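Speaker notes: The Pretend Kitchen as a Place to Learn Tidying
Groltdale Early Learning Network, staff session, 16 April 2020

Opening
Welcome colleagues from the Bidcombe and Ader sites. State the length of the session: 33 minutes, with questions held to the end. Handouts are on the side table.

Main point
Play food is bought with care and then left in a heap. The Network asks each site to treat the pretend kitchen as a working kitchen, with a known place for every plate, cup and pan. Children aged two and up can take part.

Background
The Khurana play guide was adopted in December. It recommends low white surfaces, on which colored pieces are easy to find. Pause for those who have not read section 7.

Setting out
Larger items go to the sides. Food goes in the middle, within reach. Mention the plate with the ketchup on it: children often begin there, and staff may ask what else belongs at the meal.

Show the pictures without comment, then allow a short silence.

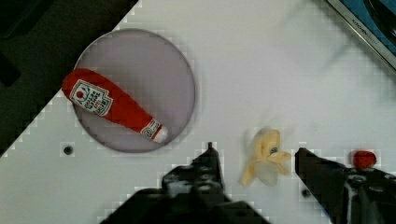
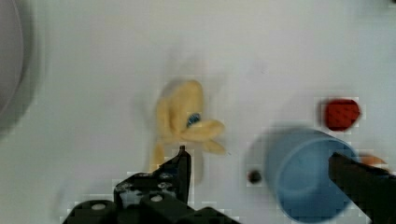
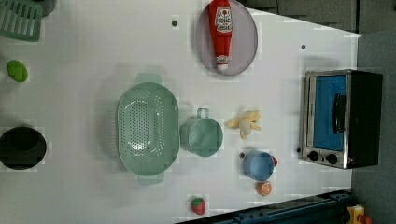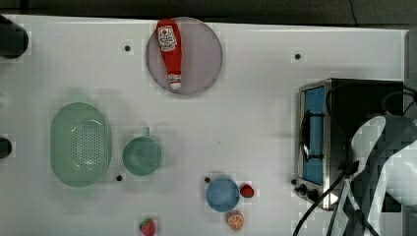
Putting away
Name the item, then name its place. "The strawberry goes in the colander" is clearer to a young child than "clean up, please." Fruit is put away first and dishes second. The oven stays where it is.

Soft pieces are washed at the end of each week under the site schedule. Ader has asked whether hard plastic pieces may be washed with them. The answer is no; they are wiped by hand.

Questions
Refer requests for replacement pieces to the Groltdale office.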